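Re: [rules] Passing in Galville when the draw pile runs out

From: Chrysanthi Moschos
Date: Friday, January 29, 2021
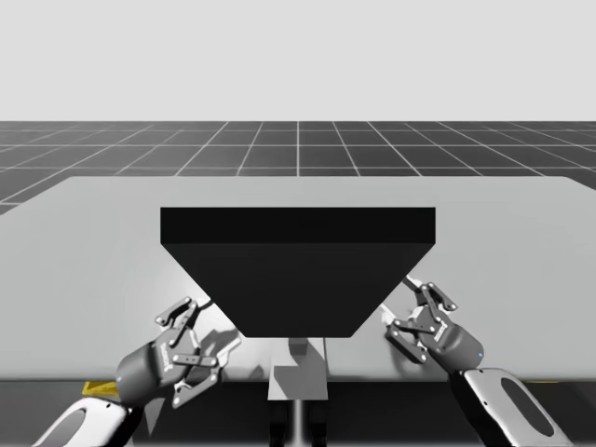 I went back through the rulebook and the errata sheet over lunch, and I think we have been playing this wrong at our table too. The original question is quoted so you don't have to dig for it.

> We had four players last night and the draw pile ran out in the
> middle of the third hand. Two of us said you reshuffle the discards
> right away. The other two said the hand goes on without a draw pile
> until someone passes. Which is it? Also, does the player who passed
> still get to answer a Drotow, or is she out until the next hand?
> We ended up splitting the points and going to bed.

First question. You don't reshuffle right away. When the last card is drawn, finish the current trick as normal. After that, each player in turn may either play from her hand or pass. The first pass is what triggers the reshuffle. The person who passed takes the discards, leaves the top card where it is, shuffles the rest and sets them down as the new draw pile. She then draws one card and her turn is over. The wording in the first printing leaves out the part about the top card, and I suspect that is where most of the arguments come from.

If all four players still have cards and none of them wants to pass, you just keep going. It can last quite a while. We had a hand like that in April and it ended with the draw pile still empty, which is legal.

Second question. A player who passes can still answer a Drotow. Passing only gives up your turn to lead or follow. A Drotow is a challenge, and challenges are open to everyone holding at least one card. The answer has to come before the next card is played. If she answers and wins, she takes the trick and leads the next one, even though she passed. If she answers and loses, she takes the penalty like anybody else.

The one exception is the player who has just reshuffled. She can't answer a Drotow until the turn comes back to her. This is on the errata sheet and not in the book.

On scoring, the hand should not have been split. If you stop early, each player counts what is left in her hand against her, and the trick in progress is thrown out. So if you had 118 before the hand and were holding 4 points in cards, you would write down 114. The game still ends when someone reaches 389, so an unfinished hand rarely changes much unless two players are close to the line.

People who use the Brilbridge variant should ignore most of this. In that version the deck is 70 cards, there is no reshuffle, and the hand ends on the last draw. I don't play it often enough to say how challenges work there. If somebody does, please post it.

I would also like to know how other groups treat a pass made by mistake. We let people take it back as long as the next player hasn't touched a card, but I can't find anything in writing for or against it.

Chrysanthi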